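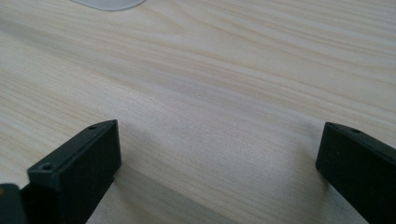
*Figure 1. Grain of the table top, matte finish.*

## 1. What the project was

Our group had to refinish one piece of furniture from the school store and write down how the surface held up. We picked a table with a pale wooden top. It came from the old reading room in Girnitz and had been stored on its side for a few years. The legs were sound, so we left them alone and worked only on the top.

Eckhard Fröhlich supervised the workshop hours. The budget covered sandpaper, one can of oil and a pack of cloths.

## 2. The surface

The wood is blond to beige, with fine lines set close together. Most of them run along the board with a slight curve. In Figure 1 there are long, shallow arcs on the upper right and wavier grain in the middle, with faint gray streaks between the tan ones. We had to decide early whether the gray was dirt or part of the wood. We rubbed a test patch with a damp cloth and the streaks stayed, so we treated them as part of the wood and did not try to sand them out.

## 3. Sanding

We started with a coarse paper and finished with 400 grit, always along the grain. The first pass took longest. The old varnish clogged the paper and we went through more sheets than planned. Where the grain curves it is hard to follow it exactly, and on the first day we left some cross scratches near one corner. These only showed under a low lamp. We went back over that corner by hand with a cork block.

Total sanding time was 61 minutes for the last two grades. We did not time the earlier ones, which was a mistake, as we can't compare them now.

## 4. Finish

We tested two products on the underside, Trota hard oil and Skevton water-based varnish. The varnish dried faster but looked shinier than we wanted. The oil kept the light color better in our test and gave a matte surface, with a slight sheen where the light falls on it. We used the oil, in two thin coats, and wiped off the excess after each one.

## 5. Tests

A glass of cold water left overnight made no ring. A cup of hot tea left a dull mark that was gone after a light rub with oil. Pencil came off with an eraser. Ballpoint did not come off completely, and we stopped before damaging the finish.

## 6. Still to do

- Oil the edges a second time
- Write a care card for the next users
- Return the cork block and the lamp to the Ruppert workshop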